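TX 609 Fabric Structure and Behavior
Handout for Unit 8: Open Fabrics
Prepared by Lachlan Mowat, MacRitchie Building
Revised 15/08/2021

Please read this handout before the lecture and bring it with you. The first half repeats some matter from Unit 7, but I was asked in July to keep it, so that students who join us from the design program are not lost. If you already know the difference between a woven and a knitted fabric very well, you may begin at section 3.

1. What we call an open fabric

An open fabric is a fabric in which the holes are made on purpose and are a part of the structure. Every cloth has some space between its yarns. In a shirt cloth this space is small and the maker usually wants it small. In a net, a gauze, a mesh or a lace, the maker decides the size and the shape of the hole first, and chooses the yarn after.

The words are used with little care in the trade. One seller will say "mesh" for what another seller calls "net". In this course we use them in this way:

Gauze: a light, open woven fabric. In the leno type, pairs of warp yarns cross each other between the weft yarns, so the weft is held and does not slide.
Net: a fabric with clear geometric holes, made by knotting, twisting or warp knitting.
Mesh: a general word for a knitted or woven fabric with regular small openings.
Perforated fabric: a closed sheet in which the holes are made later, by needle, punch or water jet. Many nonwovens belong here.

The last group is often forgotten. To the eye, a perforated nonwoven and a fine knitted mesh can be very similar, and one must take the magnifying glass to be sure. Look at the edge of the hole. If you find loops going around it, you have a knit. If you find only fibers pushed to the side, you have a nonwoven.

2. Woven and knitted, a short repetition

In a woven fabric two sets of yarn cross at a right angle. The warp runs along the length and the weft runs from one selvage to the other. Pull along one of these directions and the fabric gives little. Pull on the diagonal, which we call the bias, and it gives much more, because the small squares between the yarns change into diamonds.

In a knitted fabric the yarn makes loops. A loop can change its shape easily, it becomes narrow when you pull it long and wide when you pull it across. This is why a knit stretches even when the yarn itself does not stretch at all. Weft knits (most T-shirts) can run when one loop is broken. Many warp knits do not run, and therefore most of the mesh for sports clothing and for bags is warp knitted.

3. How open is it?

There are three values which you must be able to give for the lab report.

Mass per unit area. Cut the sample with the round cutter, weigh it, and divide by the area. Write the result in grams per square meter. Please do not cut near the selvage, the fabric is often heavier there.

Hole count. Lay the fabric flat without tension, put the counting glass on it, and count the openings in one inch in both directions. A mesh with 24 openings in each direction has 24 x 24 = 576 openings in one square inch. Many students count the yarns and not the openings -- the number is nearly the same, but nearly is not enough in a report.

Open area. This is the area of the holes divided by the full area, given in percent. We measure it from a scan in Grirkiveo. Set the threshold by hand, the automatic setting reads shadows in the fabric as holes. If your sample has an open area of 73 percent, then 27 percent is covered by yarn. Say which of the two values you report. Last year I received several reports where I could not know it.

Open area and hole count do not tell the same thing. Two meshes can both have half of their area open, one with many fine holes and the other with few large ones. The air passes through them in a different way, and so does sand, and so does an insect.

4. Tension and folding

Open fabrics do not like to lie still. They have less yarn to resist a pull, and so a small force changes the shape of the hole. When such a fabric is held at two points and the points are moved apart, the part between them becomes narrow and tight, and the part which hangs free feels very little of this force. In the free part you can often still find the old creases, while in the tight part they disappear.

For this reason all measurements of section 3 are made on relaxed fabric. The lab manual by Clanier gives the rest time for each fiber type, please follow the table there.

A fold behaves differently again. A stiff monofilament mesh makes a wide, round fold and opens when you let it go. A soft multifilament mesh can be pressed almost flat. The height of the fold is a simple sign of the bending stiffness, and we will measure it properly with the Clunder tester in Unit 9.
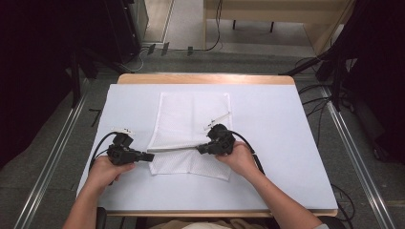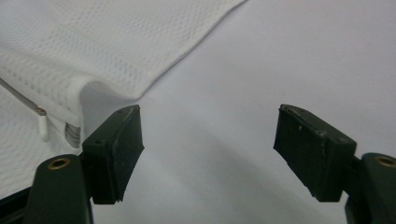 Fine mesh with a soft rounded fold in its lower portion.

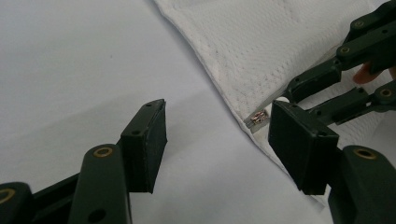

Reading time: 5 minutes

5. Care and finishing

White open fabrics of polyester are normally heat set, which means that they are held at the correct width and heated, so the holes keep their form in later washing. If the temperature is too low, the mesh will shrink in the first hot wash. If it is too high, the hand becomes harsh and the white can turn yellow.

Cotton gauze is not heat set. It shrinks, and the maker has to wash it before cutting or accept the loss.

Dirt goes through an open fabric easily in both directions, so a mesh usually washes clean without strong rubbing. Drawn cords and their channels are the exception. The channel has two or more layers, it dries slowly, and a metal cord end can leave a rust mark -- please look at this place first when you judge a used article.

6. For the lab

Bring two open fabrics from home, of different structure. An old curtain, a fruit bag or a bandage is fine. Write down for each:

the structure, with a drawing of one repeat
mass per unit area
hole count in both directions
open area, with the scan attached
your guess of the fiber, and why

The burning test is done only under the hood and only when I am present. Reports go in the box outside of room 8, in paper form, with your name on every sheet.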